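The Chore Report: Still Putting Away the Blocks

June 25, 2024

A good many of you wrote in after the last newsletter to ask the question I get at every family dinner, which is when one of these machines is going to come and tidy the living room. I love this question. I have a living room myself, and two grandchildren who treat it as a warehouse, so please believe me when I say I'm as eager for the answer as anybody on this mailing list.

To get a better feel for things I spent a long afternoon with Fumiko Mizuno, who runs the tabletop work at Wamholm. She was generous with her time and even more generous with the coffee, and she let me sit on a stool and ask whatever came into my head. Her group has been at the same chore since October, and the chore is sorting. You give the arm an instruction in ordinary words, something like "push the red star over to the yellow ones," and it has to work out what you mean and then go and do it.

That may sound like a thing a toddler does before lunch, and Fumiko laughed and agreed with me. But she asked me to think about what goes on when you clear a kitchen counter. You look over the whole mess, you pick out the things that belong together, and you slide the mail to one side with the back of your hand while you're reaching for the sugar bowl. Most of it is nudging and shoving, with very little picking up, and you never once stop to plan it. Her arm doesn't have a hand at all, only a plain black rod, and everything it gets done it gets done by pushing.

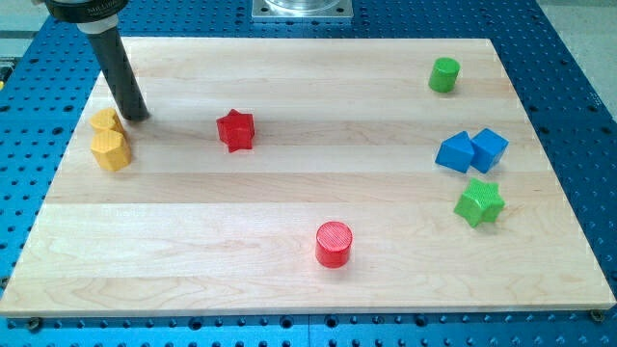 I asked how often it gets things right, which I suppose is what everybody asks. She had the spring tally handy. They gave the arm 592 spoken requests, and the ones naming a color and a shape went well enough that the team has mostly stopped watching them. The trouble comes with requests that lean on common sense. "Make some room in the middle" is hard. "Put that one back where it was" is very hard, and "straighten those up a little" got 13 different results on 13 tries, a couple of which Fumiko said she rather liked.

Pushing has its own headaches, too. A cylinder standing on end can tip if you catch it too high, and a star will swivel on you if you press on one of its points, so the arm has to come around and try from another side. I watched it do exactly this for what felt like a very long time — long enough that I finished my coffee and started rooting silently for it, the way you do for a child tying a shoe. When it did get the piece to where it was going I clapped, and then felt a bit silly, and then one of the young engineers clapped as well, which was kind of him.

Now, for those of you with a shop and not just a sofa, the picture is a little brighter. Toprak has been trying out a similar setup on its packing benches, where the parts come in the same few shapes every day and the light never changes. Their floor manager told me the arm takes care of 8 bins a shift, with a person stopping by to fix the odd jam. It's slower than the person. It also doesn't mind doing the last bin of the night, and I'm told the person minds that one a great deal.

The home is another matter, and I wish I had cheerier news. Fuvine still talks about a tidying machine for ordinary houses, and I've seen their video just as you have, but when I called to ask whether I could bring my own laundry and my own floor I was told they weren't ready for that sort of visit. I'll keep calling. My feeling is that when a company is ready for my floor, we'll all hear about it.

So if you were holding off on asking the kids to pick up after themselves, I wouldn't hold off any longer. Fumiko's team starts on longer requests next, the kind with two or three steps in a row, and she has promised me the stool again once they've got something to show. Send me the chores you'd like me to ask her about (the dishwasher is already on the list, along with fitted sheets) and I'll bring them along.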